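4.2 What gathers on the table

When we first sat down with the diaries from Likiton, we had expected to write mostly about meals. Meals are there, of course, and lovely reading they make, but the 3,597 entries kept leading us back to the hours in between, when the table belongs to whatever has been put down on it. Soft toys, letters, mending, medicines and unopened parcels come up over and over again, often with a small sigh from the diarist. 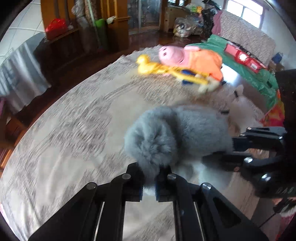
Page last changed: May 30, 2026

We asked each of the 200 households to keep its diary through July, a month when the children are at home and the table is seldom clear for long. Desta Tesfamariam read the entries first and sorted them by hand, and Arnel Lacson then read them again without seeing her notes. Where the two readings differed – and they differed most over things described only as "bits" – we went back to the diarist and asked.

The cloth itself turned out to matter more than we had planned for. Many diarists wrote fondly of a good cloth, usually a lace one, kept folded for visitors and then left on long after the visitors had gone home. Once it was down, people were a little more careful about what they set on it, at least for the first few days.

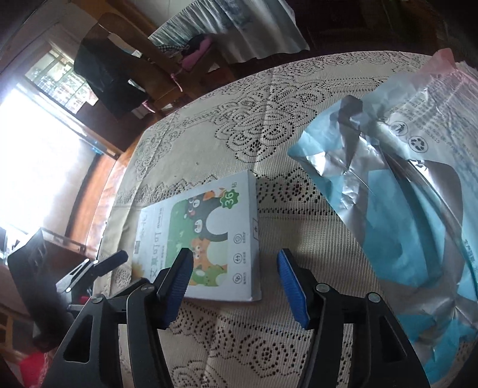 Household Life Group, Ako Department of Social Studies

Boxes were a case of their own. Bright packaging, above all anything with cartoon animals on the front, tended to stay out longer than plain packaging of the same size (see Figure 6). One mother told us she had stopped tidying such boxes away, as they were only fetched back by teatime.
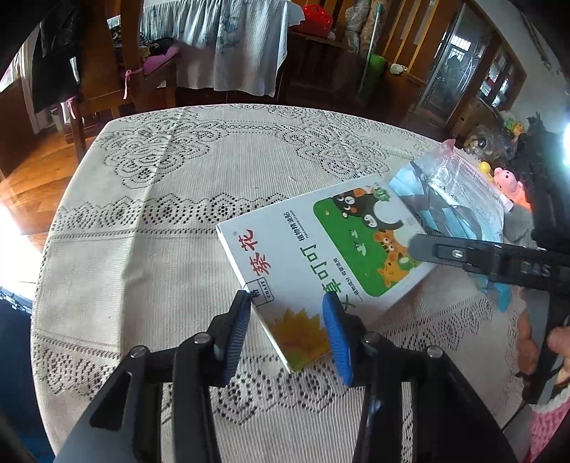 Figure 6. White product box with cartoon animals on its face, lying on a table.

We would be wary of making too much of this. Seven of the diaries were kept by grandparents, whose patience with clutter was, by their own cheerful account, greater than that of the parents, and we take up their entries separately in Section 4.3.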